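Aušra Koppel
Jan 22, 2026

1/ ok quick thread bc three people asked how the big table sort is going. short version: it's going. long version below, typing this standing up

2/ background if you missed it. we moved in October and the dishes went wherever there was a gap. cream plates in one cupboard, blue bowls in two others, one bowl living on top of the fridge for reasons

3/ so the rule this week: everything comes out, everything goes on the round-cornered table, nothing goes back until it has a spot. my mother's rule really. she did it every winter and complained the whole time

4/ the cream plates are Pimmont. bought secondhand, 40 for the box, carried it 8 blocks home. arms like noodles after. still the best thing I ever bought for a kitchen

5/ bowls are the blue ones from the Ristitz outlet. deep enough for soup AND a salad that's mostly croutons. they nest, the whole point of them. if a bowl doesnt nest I don't want it in my house

6/ the cloth is the teal check. yes it stays on for this. no I'm not sorting plates on bare table, have you heard that noise

7/ table, stacked up and spread out:

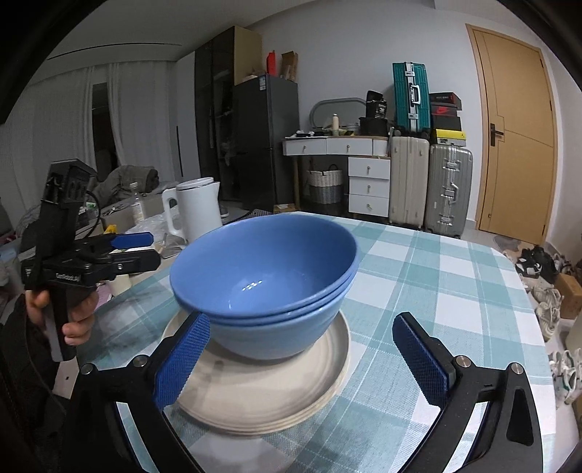
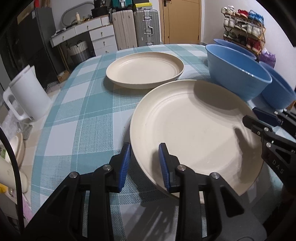 8/ HOW I'M DOING IT (for Tom's sister and whoever else)

spread first. plates flat, bowls off to the side. run a thumb around every rim. you feel a chip way before you see it

9/ then plates stacked, same size only. I used to put the small ones in the middle of the pile to "save space" and every single dinner started with unstacking the entire thing. never again

10/ bowls can sit on the plates while you're working. fine on a table. in the cupboard NO. you want a plate, you have to move the bowls, you put the bowls on the stove, now there are bowls on the stove

11/ felt circles between plates: I go back and forth. have a pack of 7 from Atinga, can't find the pack. it's in a drawer somewhere with the good scissors

12/ someone asked about shelf liner. the thin ribbed kind, cut it with kitchen scisors, don't measure, just lay it in and trim. mine's crooked at the back. you need a flashlight to see it

13/ WHERE IT ALL GOES

plates: low shelf left of the sink. heavy stuff low. I had them up high until now and my shoulder has opinions

bowls: shelf right above. two short stacks, one tall one leans

kettle: stays out, it's on all day anyway

14/ mugs are tomorrow's problem. there are so many mugs. there's one from a Pullau ferry trip with no handle and I can't throw it out so it's going to be a pen cup

15/ also the clothes on the sofa are next, don't ask

16/ q from the replies: do I wash everything before it goes back? if it's been on a high shelf, yes, it has that sticky dust. if we used it this week, no, life is short

17/ q: what about the odd plates that don't match. separate pile, they go under plants or to my neighbor who lost half of hers in a move

18/ ok the kettle's calling me and I still have liner to cut. will post the cupboard when teh doors close properly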